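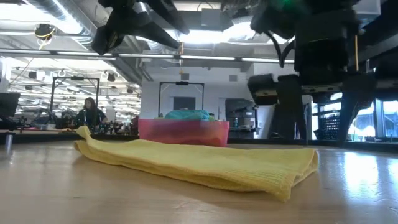
Folding towels with the Kevdale robotics club

Ask A-yeong Hwang what her student club does and she will answer in two words, "the laundry", and then talk for twenty minutes without stopping for breath. She started the Kevdale club with Tien-fu Fu when they were both second-years, and it now has 18 members, most of whom had never touched a robot before they joined.

Their project this year is called Zamance. The aim is to get a pair of robot arms to take a towel out of a bin, find its edges, fold it and put it down flat. I went along one June afternoon expecting to stay for an hour and left well after six.

"People think it's going to be boring," Hwang says. "Then they watch one attempt and they're shouting at it like it's a football match! A towel has no shape of its own, you see. A mug is a mug whichever way up you find it. You pick up a towel by one corner and it's a different thing, you pick it up by the middle and it's a different thing again."

Fu looks after the teaching side. Members guide the arms through a fold by hand controls, the movements are recorded, and the recordings are used to train the program that will later try the job alone. The club has 1,406 recorded folds so far. Fu tells me 297 of them are no use.

"Those were from our first few weeks," he says, quite cheerfully. "We each folded in our own way. I fold in thirds because my mother does, A-yeong folds in half and half again, and one of our first-years rolled everything up like a sausage. So the program learned a sort of average of all of us, and the average was awful." They now have a written rule, long side first, and new members practise it with their own hands before they are let near the controls.

I asked what the hardest part was and got two different answers at once. Hwang said letting go. Fu said corners, and then explained corners to me at some length, with a tea towel.

"When one hand has the cloth you've got a hanging lump," he says. "You want the second hand to take it somewhere useful, and then you pull gently between the two and it opens out. Pull too little and it stays in a lump. Pull too much and it pings out of the fingers. We spent most of the spring term on how hard to pull."
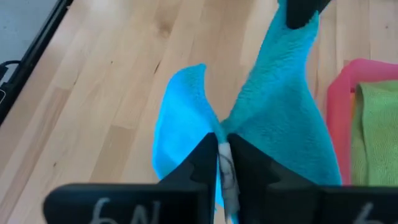
Then there are the care labels, which Hwang has strong feelings about. A label gives the fingers something thin and stiff to close on, and a grip that looks fine can slide as soon as the arm lifts. Some members wanted to cut them all off. She said no.

"Real towels have labels! If it can only fold towels we've tidied up for it, what have we made? So they stay on, and we record extra goes with the label in an awkward place."

The club enters the Nolex student challenge for the first time this autumn. Each team gets 100 towels it has never seen, in mixed sizes and colours, and is marked on how many end up folded within the time. Hwang would be delighted with half. Fu would like more than that, but he admits the thick fluffy ones still worry him, as they spring open again after the second fold.

What struck me was how much of the work is plain patience, and how happily they go about it. One member resets the cloths, one drives, one writes down what went wrong, and they swap every half an hour. The notebook is a lovely thing to read. "Good grab, silly fold," says one entry. Another says only "Su!!", which is their name for the left arm and, I gather, a complaint.

New members can join at the start of term and no programming is needed. "If you can fold a towel, come along," Hwang says. "And if you can't, Tien-fu will show you. You'll be there a while."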